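Home | About the project | Reports | Stays | Contact

Karkar Coast Walking Route - Progress Report to the Regional Tourism Fund
Reporting period ending in April
Prepared by Vesela Nedeljković, project coordinator
May 15, 2020

1. Status

The project is behind its original program by one stage. Stage 1 (route survey and land access) is complete. Stage 2 (signs, track work and visitor information) is partly complete. Stage 3 (launch and shoulder-season marketing) has not begun, and we ask in section 7 that it be deferred.

Travel restrictions have affected both the work on the ground and the market the route is meant to serve. The funded purpose was to draw walkers to the coast outside the summer peak, with a focus on visitors staying more than one night. That purpose has not changed. The mix of visitors we can expect in the first year has changed, and the marketing plan approved with the grant no longer matches it.

2. Route and access

The route runs from the Karkar jetty to the Sellwood headland in three day sections. All access agreements are signed except one. The outstanding agreement covers a paddock crossing on the middle section, where the owner wants the stile moved to the seaward side of the fence line. We have no objection, but the new position falls inside the coastal reserve and needs a separate consent. The application was lodged in April. Until it is decided, walkers on the middle section will be sent along the road verge past the Choo Creek bridge.

The verge diversion is safe but dull, and it adds a climb. We do not want to print it on the permanent map. The draft map shows the intended line as a dashed track, with a note that it is not yet open.

Track work on the first section is finished. The boardwalk over the soft ground behind the dunes has been re-decked and the handrail replaced on the landward side. On the third section, the steps down to Garner Beach were damaged by the autumn swell and the lower flight has been closed with a barrier. The contractor's view is that the lower flight should be rebuilt further back. A quote is attached as Appendix B.

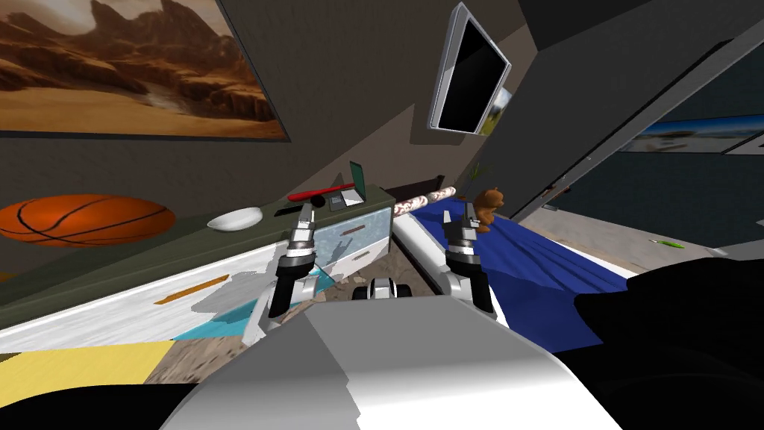 Signs for the first section have been made and delivered, and are in storage at the jetty depot. Installation was stopped when the contractor's crew could no longer share a vehicle. The posts are in the ground. Signs for the other two sections have been proofed but not ordered, as the wording for the middle section depends on the consent described above.

3. Accommodation partners

Walkers on a three-day route need beds at two points, and this was identified in the application as the main risk. The position is better than it was at the last report. The Sellwood end is well served. The middle stop, near Choo Creek, relies on a small number of rental cottages and the rooms above the old store.

Sointu Rautiainen has managed the accommodation work since the start of the project. Her summary for the period is as follows:

- Operators at the middle stop have agreed in principle to take single-night bookings from walkers from Sunday through to the end of the working week. Most had a longer minimum stay, and that minimum will remain on weekends.
- A common listing format has been agreed. Each listing gives bed layout, drying space for boots and coats, distance from the track, check-in hours and whether a packed lunch can be ordered.
- Luggage transfer between stops has been costed but has no operator. The bus company that first showed interest has withdrawn for the present.
- Cancellation terms remain the hardest point. Operators have refunded a large share of their autumn bookings and are wary of any shared policy. We have left this with them until winter.

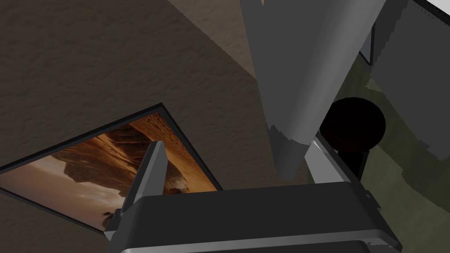 Interior wall with framed picture.

The listing format is now in use on the draft website. Operators fill in their own details and we check them against the format before they go up. Several listings were sent back for missing check-in hours, and one for giving its distance from the track as a driving time.

4. Visitor information

The printed guide is in its second draft. It covers the three sections, tide warnings for Garner Beach, water points, toilets and phone coverage. The historical notes on the jetty and the quarry tramway have been cut by half at the request of the designer, and the full text will go on the website.

Tide warnings took longer than planned. The beach section can be walked at most states of the tide, but the rock shelf at its northern end cannot be passed near high water. The first draft gave this as a general caution. The second draft gives a rule: do not start across the shelf within 2 hours of high tide. The rule was checked with the local surf club and has been added to the sign text.

The website is working in draft and has not been announced. A page on the route was indexed by search engines earlier than we intended, and we have since received a small number of enquiries from walkers asking when the middle section will open. All have been answered with the same holding reply.

5. Baseline counts

The grant conditions require a baseline for foot traffic before launch. The counter at the dune boardwalk recorded 1627 passes in the period up to the closure of the car park. This figure includes local dog walkers and return trips, and should not be read as a number of visitors. The counter was left running after the closure, but those readings have been set aside as they do not reflect normal use.

A second counter was planned for the Sellwood headland. It has been bought but not installed. We propose to install it with the signs - the same crew can do both in one visit.

6. Budget

Spending to date is some 50 per cent of the grant. The underspend against program is in signs, launch costs and marketing. There is one likely overspend, on the Garner Beach steps. The approved budget allowed for repair of the existing lower flight and not for moving it. We consider that the extra cost can be met from the launch allocation, which will not be needed in its original form, but this requires the fund's approval as a transfer between budget lines.

No payments have been made against luggage transfer.

7. Decisions sought

We ask the fund to:

(a) defer the Stage 3 milestone until travel within the state is open and the middle section has its consent;

(b) approve the transfer from the launch allocation to the Garner Beach steps, up to the amount of the quote in Appendix B;

(c) accept a revised marketing plan aimed at visitors from within driving distance, to be submitted with the next report. The approved plan placed much of its spending with interstate walking magazines and at one overseas trade fair that will not now go ahead.

8. Work for the next period

Install signs and the second counter on the first section once the contractor can return. Obtain the reserve consent and move the stile. Order the remaining signs. Complete the third draft of the guide and send it to operators for checking. Sointu Rautiainen will reopen the talks on cancellation terms and approach two taxi owners in Sellwood about luggage transfer.

Appendices: A - Route map, draft. B - Quote for Garner Beach steps. C - Listing format.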